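Up at 5, couldn't sleep, so I did the dough early. Second try with the Goossens rye. First one came out like a doorstop. Fed the starter last night and it was all the way up to the rubber band this morning, so maybe. House freezing for July. Put the oven on mostly for me.

Dad's boxes again after breakfast. Got through the letters from Irkthorpe, or most of them. He kept everything. Gas bills, seed packets, a receipt for a pair of boots, 1084 francs, no idea if that was a lot. Three piles now, keep, ask Lieven, and toss. The toss pile is tiny. I'm no good at this. 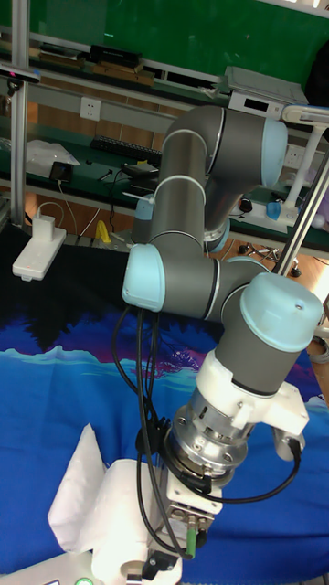 Kitchen is the thing I keep going back and forth on. Lieven Peeters sent the paint card over and I've had it taped by the window since yesterday and every color on it looks like a dentist's. What I want is a gray, a proper dark one, for the lower cupboards, and then a pale light blue just on the knobs, same as the caps on the joints of that arm. That pairing. Not on his card of course. Called Kollovwood to ask if they mix to order, on hold forever, then got cut off. Will try again tomorow. If they can't I'll go with the boring white and stop thinking about it.

Lunch was the heel of the old loaf and some soup. Then the bus to Cirkau for the dentist (a real one), 37 minutes late, stood the whole way. No cavities. Hygienist told me to floss, same as every time. Bought stamps and forgot the lightbulbs. Also forgot we're out of TP until I was home with my shoes off. Back out again.

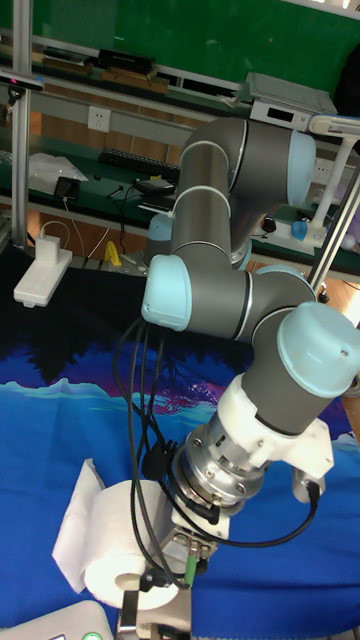

One roll, blue printed cloth.

Arnulfo Muñoz called about the choir. They want me back for the fall concert and I said I'd think, which he took as a yes. Over 56 pages of music this time and half of it in Latin. My voice is shot from last winter but the altos are down to almost none and I do miss it. Miss the walk home after, mainly. Need to find my black folder. Might be in Dad's boxes, the way things are going.
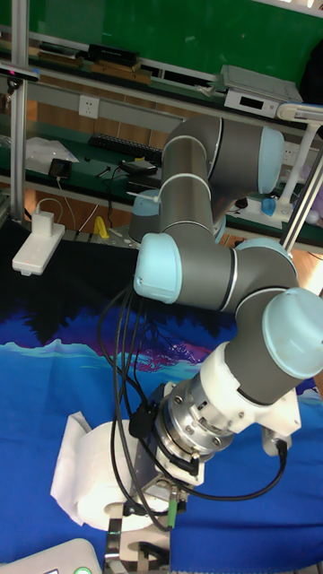

Irkthorpe, July

Found this heading on a letter of his just now, no year, and ended up reading the whole thing on the stairs. He writes about the rain for a page and a half. Then that he's bought 12 hens from the man down the lane and Mother isn't speaking to him. I never knew there were hens! Going to ask Lieven, he was older, he'd remeber. At the bottom he says tell the little one I found her mitten. That'd be me. Put it on the keep pile, then took it off and stuck it in here.

Bread was ok. Dense in the middle, good crust. Less water next time, and leave it alone until it's cool. Bed, it's past 11 and I still have to call the plumber in the morning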